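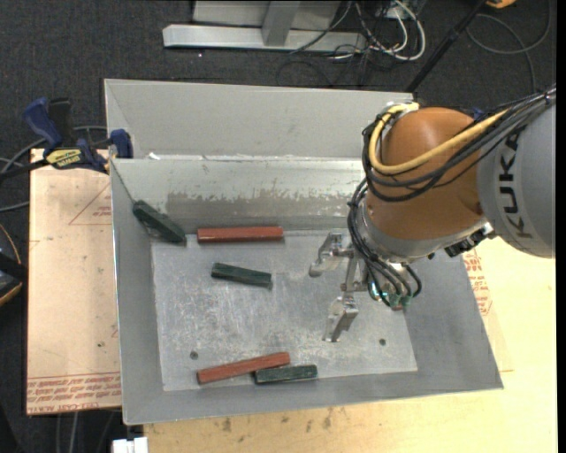
Adhesion failure on a coated wall nearly always starts at an edge or a bend, and the repair has to start well outside the visible damage. On the Clonport hoppers the failures I logged in July were all within a hand's width of the upper fold. The same pattern turns up on sheet-metal bins generally: the inner back wall of the gray one has a long brownish-gray worn patch, and its upper edge is ragged and flaked. An edge like that should be treated as still moving until a knife test says otherwise. Scuffs and cloudy streaks on a floor are a separate matter and I would leave them out of the coating survey.

To Meifang's questions, in order.

Surface prep. Feather by hand with 120 grit until a fingernail crosses the boundary without catching. If it still catches, the old film is lifting and you have more to remove. Solvent wipe twice, fresh cloth each time. Do not use the shop air line for the final blow-off unless somebody has drained the separator that morning.

Primer. The old Skarulus procedure calls for a zinc-rich primer over everything. I disagree with it for touch-up. Zinc-rich primers want a blasted profile, and you will not get one with hand tools. A two-part epoxy primer tolerates a sanded surface much better. Stay within the overcoat window on the data sheet. If you miss it, abrade again before topcoat.

Test method. Cross-cut tape test on the repaired area after full cure, with a second cut straddling the boundary between old and new film. Most of our rejects at Drarcombe were at the boundary, and the old form only asked for a cut in the middle of the patch. Record film thickness next to each cut. Without it the result is hard to compare with anything.

Strip or patch. Of the 324 panels in the Drarcombe survey, 19 were recoated in full and the rest were patched or left alone. Full recoat makes sense when the boundary cut fails in two places on the same wall. Otherwise patch it and put it back on the inspection list.

I have the survey sheet as a plain CSV if anyone wants it. The thickness column is in microns throughout, except for the first 12 rows, which are in mils. I have not fixed those yet.

Huiling Bai

On Sep 7, 2019, Meifang Xiong wrote:
> We are about to start touch-up on the Fang line hoppers and
> the only procedure I can find is the Skarulus one, job 3507.
> It assumes a blast cabinet, which we do not have.
>
> 1. How far back do you sand?
> 2. Is zinc-rich primer needed for small areas?
> 3. Which adhesion test do you accept on a repair?
> 4. At what point do you stop patching and strip the wall?
>
> Service is dry granules, indoor, no washdown.
>
> Meifang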